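Section 4: Publishing a Restaurant Listing

Follow the steps in this section to add a restaurant to the Flamum Dining Guide. You will need an editor account and the approved inspection notes.

1. Sign in and select Listings, then New Entry.

2. Enter the restaurant's name exactly as it appears on its menu. The name may not exceed 32 characters.

3. Choose the district. Restaurants on the Utden waterfront must be filed under Harbour, even where the postal address gives Erska.

4. Enter the head chef's name and the style of cooking. Select no more than 2 styles.

5. Paste the review text into the main field. Reviews of over 500 words are returned to the editor.

6. Set the award level. Leave this field blank if the panel has not yet voted.

7. Select Preview, check the opening hours and prices, and select Publish.

Note: Tasting menus are priced per person, without drinks. Wine pairings are entered separately – see Section 6.

Caution: Publishing an award notifies all subscribers at once. The notice cannot be recalled. Do not publish before the embargo date shown on the inspection notes.

If error 127 appears, the listing already exists. Search for the earlier entry and update it.

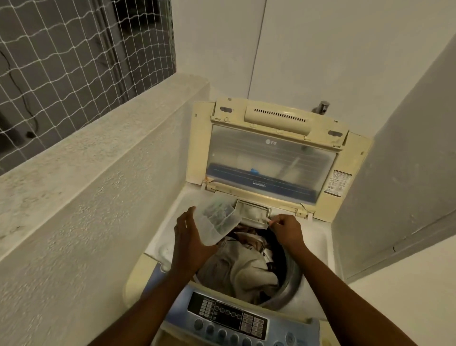
Lint filter lifted out of a top-loading washing machine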